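Picking up from the October thread on display props. I have the artificial fruit on a marble-patterned top with pink leopard-print panels on three sides. The panels went up first, then the top was wiped down.

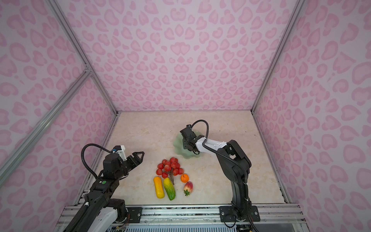

My problem is the stems. They are wire, twisted together into a trunk, and after up to 200 adjustments I expect fatigue at the point where the branches fan out. Does anyone have figures for this?

**plarau_43**

No figures, but bend radius matters more than the number of bends. Form each branch over a pencil and keep pliers off it. I would also lose the leopard print. Red fruit on pink has poor separation.

**Rosalinda Tiongson**

Disagree on the print. The surface underneath is pale and the base is nearly black, so the outline of the tree holds up well enough. I would worry about the low fruit. Anything hanging near the worktop pulls its branch down over time. I re-set mine every 31 days. 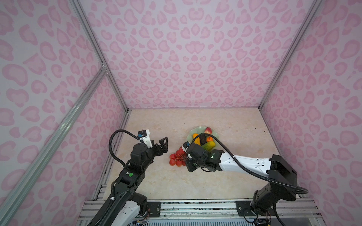 Can the fruit be glued back on if it comes off the wire? Hot glue holds on most foam fruit, but test a hidden spot first, as some foams melt at full heat.

**lison1690**

Low-temperature gun only. I ruined a Prevport peach at the standard setting, and the skin wrinkled straight away.

**plarau_43**

Contact adhesive is better than either. Hot glue lets go on a cold windowsill.

**lison1690**

Not in my experience, provided the wire is roughened first. Contact adhesive attacks some foams as well.

**wickramasinghe_k**

OP here. Thanks. I will leave the print and spread the upper branches a little, as the big fruit hides the small ones. The green plate stays on the right.
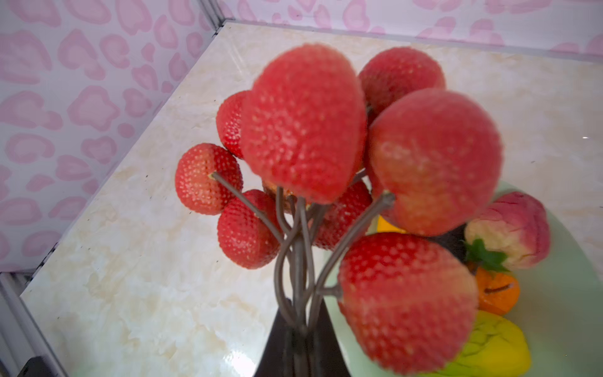 *Strawberry tree with the plate of imitation fruit alongside.*

**plarau_43**

Still think plain panels would be better. What gauge is the wire?

**wickramasinghe_k**

Not marked. I will put a gauge on it tonight.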